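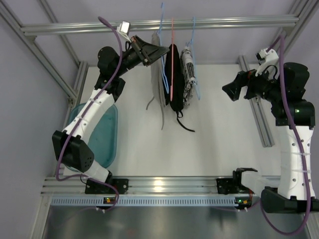
Members' visit to the Kovon handling lab, Femdale

The September visit took us to the Kovon workshop in Femdale, where the two-arm garment cell was running through the afternoon. Attendance was capped at 19 because the viewing area next to the cell is narrow. Members who missed out can put their names down for the spring visit through the usual form.

The cell was built by Nikik and has been in use at Femdale since early summer. It is a bench-scale unit: an aluminum extrusion enclosure, a white work surface, a hanging rail across the back, and two arms mounted along the front. Each arm has a gripper and its own camera at the wrist, so the controller gets two close views of the cloth in addition to the overhead view. Cables run down the outside of the arms. Our hosts said internal routing was considered and dropped, as a failed cable can now be changed in a few minutes.

The task on the day was hanger work. Garments are placed on ordinary plastic hangers, hung on the rail, moved along it, and taken down again. The test set holds 52 items, chosen to be awkward: thin straps, slippery prints, and dark fabrics on which the cameras find few edges. Black garments remain the hardest case. The strap ends are the main source of trouble, as they hang below the grasp point, swing when the arm moves, and can catch on the hanger next to them.

Spacing on the rail drew the most questions. With hangers well apart, either arm can approach a hook from the side. With hangers close together and the clothes overlapping, one arm has to hold the neighbor clear while the other lifts. Kovon runs both layouts and reports them separately. The combined figure was not given, and the staff advised against asking any supplier for one.

We watched a long run of attempts. Most were completed without help. Two were stopped by the operator, one for a hanger that had rotated on the rail and one for a strap caught under a gripper finger. Both were logged and the cell was restarted from the home position. Cycle times were slower than a person's by a wide margin, and no claim was made otherwise.

The software side was covered in a short talk after the break. The current model was trained on 800 demonstrations recorded by operators driving the arms directly. Adding more examples of easy garments has stopped helping, so new recording sessions are limited to straps, knits, and crowded rails.

Slides from the talk are in the members' area under Femdale. The next visit is to the Abdel Rahman packaging line, where the subject will be bag opening. Closed-toe shoes are required at that site.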